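Última actualización: agosto
287 veces compartido · 3 comentarios

7. Comparar dos manos en el mismo brazo

Esta sección supone que el controlador Vendura ya está en marcha y que el brazo ha pasado la comprobación de ejes de la sección 6. El procedimiento sirve para decidir entre la mano de cinco dedos Kumstead y la pinza paralela Hegedűs cuando el trabajo consiste en coger y soltar tejidos.

7.1 Montaje de la mano

1. Lleve el brazo a la posición de servicio (código 233) y espere a que el indicador quede fijo.
2. Corte la alimentación del antebrazo. La del torso puede seguir conectada.
3. Encaje la mano en la brida y apriete los cuatro tornillos en cruz, primero a mano y después con la llave dinamométrica.
4. Conecte el cable de datos antes que el de potencia.
5. Restablezca la alimentación y cargue el perfil de la mano. El controlador no lo detecta solo.

PRECAUCIÓN: No meta los dedos entre el pulgar y la palma durante el arranque. La mano hace un cierre completo al cargar el perfil, también con el modo lento activado.

Nota: si aparece el error 1089, el perfil cargado corresponde a la mano del otro lado. Descárguelo, elija el correcto y repita el paso 5.

7.2 Cámara de muñeca

La cámara de muñeca se orienta con la mano ya montada. El pulgar tiene que quedar en primer término y los demás dedos detrás, con espacio libre para ver la superficie de trabajo.

1. Abra la mano hasta la postura de reposo, con los dedos colgando y a medio abrir.
2. Afloje el tornillo de la rótula y gire la cámara hasta que se distinga la punta del pulgar.
3. Compruebe que se ven también las puntas negras de los dedos que quedan detrás.
4. Ajuste la exposición con la mano sobre la zona más clara. Las piezas plateadas reflejan mucho y engañan al modo automático.
5. Apriete la rótula y guarde la posición.

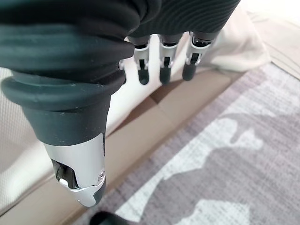 Marloes Verbruggen: En mi caso el modo automático de exposición funcionó bien con la pinza Hegedűs y mal con la de cinco dedos. Acabé guardando dos ajustes distintos, uno por mano, y cambiándolos junto con el perfil. ¿Se puede asociar el ajuste al perfil para que se cargue a la vez?

Sí se puede. En el menú de perfiles, marque «Incluir cámara» antes de guardar. Los perfiles creados con la versión 3055 o anterior no tienen esa casilla y hay que volver a crearlos.

7.3 Prueba con prendas

Para que la comparación valga, las dos manos tienen que hacer lo mismo, con las mismas prendas y desde la misma postura de partida. Use ropa o paños sin cremalleras ni botones metálicos.

1. Coloque el robot junto a la cama, con los dos pies apoyados del todo en el suelo. Sobre alfombra, espere a que la lectura de equilibrio se estabilice.
2. Deje las prendas sobre la cama, amontonadas y sin doblar. Mezcle blancas y oscuras.
3. Ponga la cesta en el suelo, cerca de la base de la cama y al alcance de la mano izquierda.
4. Aparte los cables del recorrido de los brazos. Un lazo amplio sobre el suelo es aceptable – tirante, no.
5. Inicie el registro en Vovis y nombre la sesión con la mano que está probando.
6. Mande la mano derecha a la prenda de arriba. Cierre con fuerza baja y levante despacio.
7. Lleve la mano izquierda al borde de la cesta y déjela ahí hasta que el operador confirme.
8. Repita la serie completa antes de cambiar de mano.

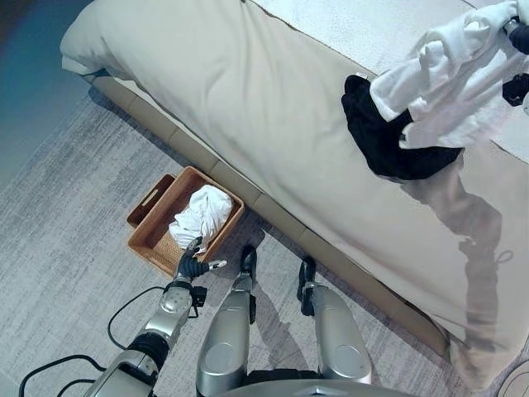 Entre serie y serie, devuelva las prendas al montón sin alisarlas. Una tela estirada favorece a la pinza paralela, que necesita un pliegue o un borde donde cerrar, pero también le quita puntos de agarre, y los resultados de un día y otro dejan de ser comparables.

PRECAUCIÓN: Si la tela se tensa al levantar, detenga el brazo y abra la mano. No aumente la fuerza para terminar el movimiento.

Nota: la sombra del propio robot sobre una colcha clara puede confundir la segmentación de prendas oscuras. Mueva la lámpara o baje el umbral de contraste – lo primero suele bastar.

7.4 Qué anotar

– Mano y perfil cargados.
– Fuerza de cierre.
– Intentos hasta el primer agarre.
– Prendas arrastradas sin querer junto con la elegida.
– Paradas del operador y motivo.

Guarde la hoja con el registro de Vovis en la misma carpeta. Pallavi Uniyal mantiene la plantilla; los cambios de columnas se le piden a ella antes de empezar una tanda nueva.

Para desmontar la mano, siga los pasos de 7.1 en orden inverso y desconecte la potencia antes que los datos.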